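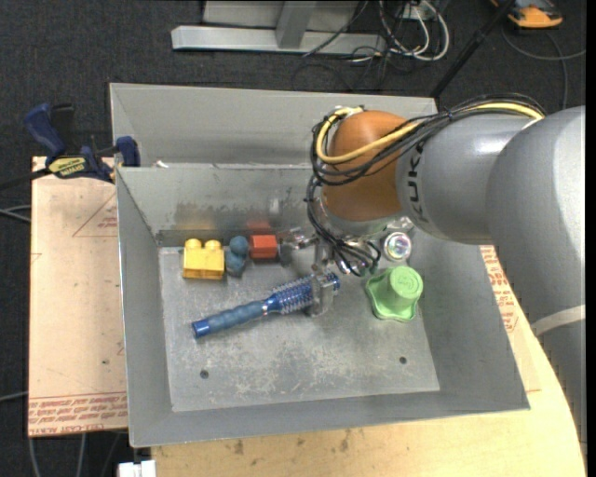
Small claims appeal, part two: the record

In the last post I covered the notice of appeal and the filing fee. The next thing that went wrong was the record, and it took up most of May.

Background for anyone starting here. I am the respondent in a dispute with Giklow, a storage company, over a deposit and a cleaning charge. The total is $2,047. I won at the first hearing. Giklow appealed. In my county an appeal from small claims is decided on the record unless the judge orders a new hearing, so what is in the file matters more than what anyone remembers saying.

The file, when I went to look at it, held 44 pages. It should have held more. Missing were my exhibit 4 (the move-out checklist, signed by Giklow's site manager) and the second page of the original lease. The lease page has the deposit clause on it. The clerk's index listed both documents as received.

I asked at the counter how to fix this. The answer was that the clerk's office does not add anything to a file after judgment. I would need a motion to correct the record, served on the other side, with a copy of what was missing and a sworn statement that it was the same document the court had seen.

I am not a lawyer. I paid one, Amra Milošević, for an hour of her time, and these are my notes from that hour.

First, the title of the motion matters. A motion to supplement the record asks the court to look at something new, and it is usually denied on appeal. A motion to correct the record says the item was already before the court and was left out by mistake. My first draft used the word "supplement" in the heading and again in the second paragraph. She crossed out both.

Second, attach the index. The clerk's own list showing the exhibit as received is better evidence than my statement, and it costs fifty cents a page to certify.

Third, ask the other side to agree before filing. Giklow's attorney, Borislav Zupan, had his own copy of the checklist, stamped with the same exhibit number. I emailed him at 9:15 in the morning and he agreed in writing by lunch, for both documents. I had spent two evenings on an argument I did not need. The agreement is called a stipulation and ours was half a page long.

Fourth, keep argument out of it. My draft explained why the checklist proved the unit was clean. That belongs in the brief, and the judge has no reason to read it twice.

The motion was granted without a hearing. The order is one sentence. The file now has both documents, and I went back to the counter and checked, page by page, before I started on the brief.

There was one side effect. The briefing deadline did not move while the motion was pending. I had assumed it would. Our local rule says the clock keeps running unless the order says it stops, and I had not asked for that. I lost eleven days. If you file one of these, put the request for more time in the same motion and in the proposed order.

A reader, Fasil Araya, wrote in after part one to ask whether the audio of the hearing counts as part of the record. In my county it does, but only if someone orders it and files a typed transcript. The fee is set by the page. I did not order one, as neither side disputes what was said.

The brief is due next. The limit is ten pages and I am at fourteen.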